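I have a low opinion of storage advice in general, and a lower one of anything that arrives in a flat box with the word "system" printed on it. Still, I spent most of Wednesday picking things up off the floor and deciding where they should live, so I suppose I'm in no position to sneer.

Speckled stone and white plastic, my whole afternoon. 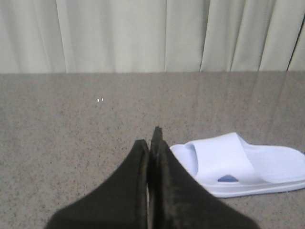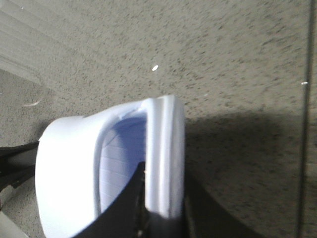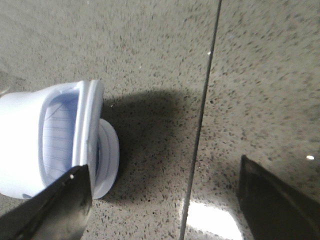

The theory I was testing comes from a tidying plan called Flurach, which a cousin forwarded to me in August with far too many exclamation marks. The idea is that you clear every floor in the house first, before you touch a drawer or a shelf. Floors, they claim, are where clutter "announces itself." I don't know what that means. My clutter has never announced anything, it just sits there until I step on it.

What I will grant them is that starting low is easier on the brain. A shelf full of stuff looks like it belongs on a shelf, even when half of it is junk. A thing on the floor is plainly in the wrong place and you have to do something about it.

The plan then tells you to sort by material. Plastic with plastic, cloth with cloth, paper with paper. I tried it for an hour and I think it's nonsense. When I want a soap dish I don't go looking for "plastic." I go looking in the bathroom. By the end of the hour I had a pile with a funnel, a soap dish and a doll's bathtub in it, and the only thing they had in common was that I was tired of looking at them. I put everything back into piles by room, the way my mother did it without a subscription.

The subscription is the other thing. Flurach is free for the first 56 days and after that they'd like you to move up to the bins, which are made by Netorell and come in one size. The starter set holds 200 items, according to the leaflet. 200 of what? Buttons? Snow boots? I wrote to ask and got back a cheerful message telling me every home is different.

I'm not against bins. I have a few from Istitz that are ugly and have lasted through two moves, and one with a split corner that I keep meaning to replace. But a lid is a dangerous thing in my house. Once something goes under a lid it may as well have been thrown away, except that it's still taking up room. I'd take an open basket any day, even if it looks worse when company comes over.

And small molded plastic is the worst of the lot. It doesn't stack, it doesn't fold, it rolls under whatever is nearest, and if it has a groove or a ridge anywhere on it then that's where the dust goes. I've read that you can run most of it through the dishwasher on the top rack. Maybe. I use an old toothbrush and warm water and it takes no time at all.

So, results so far. The floors are clear on one side of the house. The other side is where I moved everything while I was clearing the first side – the leaflet doesn't have a page for that. I'll give it until the free part runs out and then I expect I'll go back to doing it badly for nothing.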